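Pre-run inspection checklist: simulated camera and controller comparison
Project Sirkine, February round
Checked by: Eylül Tekin
Second check: Ottó Szabó
Units compared: Predidby arm controller, Hajdu arm controller, two wrist camera models

Section A. Controller

A1. Emergency stop input tested from both operator stations.
Pass. The Hajdu controller holds position on stop. The Predidby controller drops its drives and lets the brakes take the load. Both are acceptable, but do not compare stopping distance until the brake delay is modelled.

A2. Joint limits loaded and read back.
Pass after correction. Joint 4 on the Predidby profile had the hardware limit entered as the software limit. Corrected by N. Deák and read back.

A3. Watchdog timeout set to 400 ms on both controllers.
Pass.

A4. Command log complete for the warm-up run.
Fail on first attempt. Log held 981 commands on the sending side and fewer on the receiving side. Cause was the buffer setting left over from the Nukedell trial. Repeated with the larger buffer, pass.

Section B. Cameras

B1. Camera mount transform matches the drawing.
Pass for camera 1. Camera 2 had the old bracket offset, now replaced. M. Kerekes to update the drawing number in the header.

B2. Exposure locked before the comparison starts.
Pass. Auto exposure stays off for the whole round.

B3. Sample views saved and looked at by a person before scoring.
Done. Comments below.

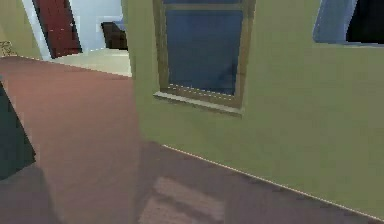
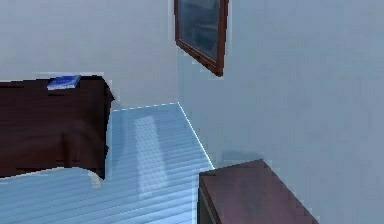
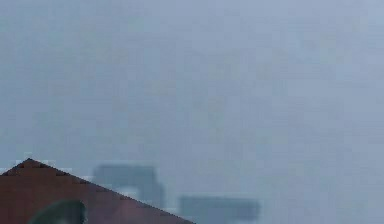
Rendered camera views, Sirkine round.

Camera scoring for this round uses edge sharpness, usable contrast and depth error, in that order. The edge score needs a manual check before it goes into the comparison table. The roof outline in the last view breaks into small square steps against the haze, and the scorer can read steps of that kind as sharp detail. The same applies to the pale baseboard line under the green wall in the first view. Mask both before scoring. For contrast, use the blue book on the dark brown furniture in the second view as the near target; its cover separates well from what it lies on. The two buildings in the haze are to be used for the low contrast limit only. Do not take depth error from the hazy part of that view, as there is no horizon line to fit against.

B4. Masks applied and stored with the scoring file.
Open. Assigned to C. Foley.

B5. Floor light patches excluded from the plane fit.
Open. Both indoor views have a lighter patch on the floor. The plane fit should use floor outside the patch, with the same margin for both camera models.

Section C. Gripper models

C1. Finger collision shapes loaded for parallel and three-finger grippers.
Pass.

C2. Grip force ceiling set the same for both.
Pass with comment. The three-finger model divides the ceiling between fingers and the parallel model does not. Report total force in the results, labelled as such.

C3. Open and close cycle run without load.
Pass. 147 cycles on each gripper, no missed end positions. Cycle time to be reported separately for each controller.

Section D. Release

D1. Items B4 and B5 closed.
No.

D2. Comparison may start.
Controller and gripper runs may start. Camera runs are held until the masks are stored and O. Szabó has signed the second check. Any change to the mount transform after that point sends the sheet back to B1.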